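September 29, 2025. Jointing sand and the Parkmont path, continued

Picking up where I stopped last time, which was in the middle of grumbling about the edge restraint. I've slept on it and I still think the timber edging was the wrong call for that curve, but it's down now and Ville Lehtinen says it will hold if we haunch it properly on the lawn side, so I'm going to stop worrying and write up the sand instead.

For anyone reading this who wasn't at the yard: we laid up nine small test panels of clay pavers in the back corner, all on the same sub-base, all basket weave (I wanted herringbone but we had the offcuts for basket weave and I wasn't about to cut good brick for a test). Six of them got kiln-dried sand brushed in the ordinary way. The other three got the Flekis polymer mix, brushed, compacted, brushed again, blown off and misted. The point was to see which one puts up with the shade and the drip line at Parkmont, where the old path was more moss than brick by the time we lifted it.

Kiln-dried first. It goes in beautifully, as always, and there's something very satisfying about watching it run down into the joints like sugar. After the rain, though, the panels nearest the downspout had lost a good finger's depth along the low side, and the worst one had a little fan of sand washed out onto the gravel. I topped them up and ran the plate over again with the rubber mat on (please use the rubber mat, I found a chipped corner on panel four and I'm fairly sure that was me, in a hurry, without it). They look fine again, but I'd expect to be back topping up in spring, and the client has been clear she doesn't want us back every spring, however much she likes us!

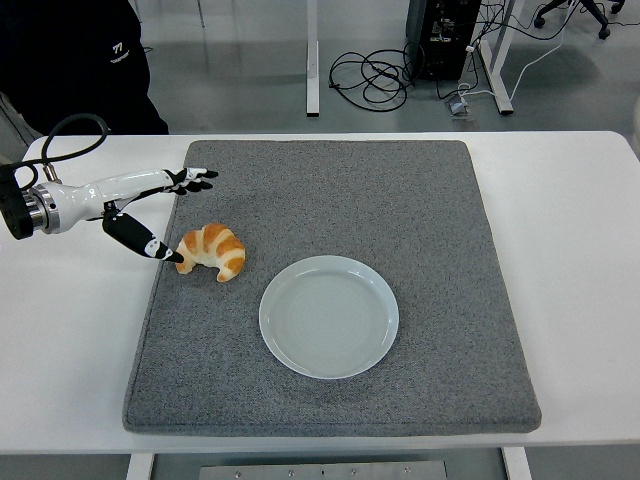
The polymer panels held their level all the way to the downspout. I'm pleased about that, but I don't want us to get carried away, as two of the three have the white haze I remember from the Halvorsen driveway. I think I was too generous with the mist on the second pass and floated some of the fines up onto the faces. Panel seven, which I did last and with the finest rose I could find in the shed, is nearly clean. Scrubbing with warm water and a stiff brush took off some of the haze on panel eight and none worth mentioning on panel nine. I'll try again when they've had another few dry days, and if that doesn't shift it I'll look at the cleaner that Fimamon sells, although I'd much sooner get the method right than get good at cleaning up after a bad one.

A note on blowing off, for whoever does it next. Keep the blower low and almost flat to the surface, and walk backward. Ville goes at it from waist height and digs the sand straight back out of the joints, and I've told him so, and he's told me my joints were underfilled to begin with. We may both be right.

Quantities, while I have the sheet in front of me. The Parkmont path takes 916 pavers as drawn, plus whatever we lose on the curve. We had 400 on the first pallet and the rest are supposed to come in October, from the same batch I hope, though I've learned not to assume it. When they arrive, please don't lay straight from the new pallet. Pull from both and mix them as you go, or there'll be a line across the path where the color changes and we'll be looking at it every time we drive by.

Drainage. I checked the fall with the long level and a shim and it's a touch shallow at the gate end. It's easy to fix now and miserable to fix later, so I'd like to screed that last stretch again before anything more goes down. I also want to turn that downspout into the planting bed and away from the path altogether, whichever sand we use. I'll ask the client, who is fond of her hostas and may have opinions.

Still to do:

- Rescreed the gate end, then check the fall again
- Haunch the lawn side of the curve
- One more polymer panel with the fine rose and a lighter second mist
- Leave the kiln-dried panels alone through the next good rain, no topping up
- Find out who has the good brick hammer

My leaning is polymer for the shaded half and the steps, and kiln-dried for the sunny run by the greenhouse, where the old joints were sound when we lifted them. Ville wants one product throughout so it all weathers alike. I'll put both to the client once the extra panel has cured.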